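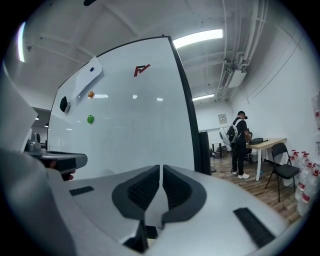
Why does a whiteboard go grey and smeary even when it's wiped every day?

Dry wiping moves most of the ink about and leaves a thin film behind, and the next lot of ink sticks to that film. A damp cloth followed by a dry one takes it off.

Whiteboard

A whiteboard is a glossy board for writing on with pens that wipe off again. I've looked after the ones in our building for 5 years, so this entry is mine, with bits added by Koen Schouten and Lies Meijer (thanks, both!).

Surfaces

There are 3 sorts you'll meet: melamine, painted steel and enamelled steel. Melamine is cheap and light, but it stains early and magnets just slide off it. Painted steel holds a magnet and does well enough for a small office. Enamel is the one I'd always ask for – heavy, dear, and it shrugs off nearly everything. The glossier the board, the better it wipes, though you do pay for that in glare, and a ceiling light in the wrong spot can blot out half a sentence.

Freestanding boards

A freestanding board can go in the middle of a room, which is lovely if your walls are all shelves or windows. Ours from Talska cost 215 euros second-hand and took 2 of us to get up the stairs (Luuk Jansen did the swearing). Check the feet before you buy. A wobbly board is miserable to write on, and you end up holding it still with your spare hand.

Magnets and paper

Plain round magnets in bright colours are my favourites, orange and green especially, as they're easy to spot when you want one. One small magnet will hold a sheet of paper, but the bottom corners soon curl out, so I put a second one low down if the sheet is staying up. Lies disagrees and uses four on everything.

Cleaning

Water first, then a drop of washing-up liquid. For old ink, scribble over it with a fresh whiteboard pen and wipe while it's wet; this works on permanent marker too, most of the time. Keep scouring pads well away from it!

See also: blackboard, flip chart, noticeboard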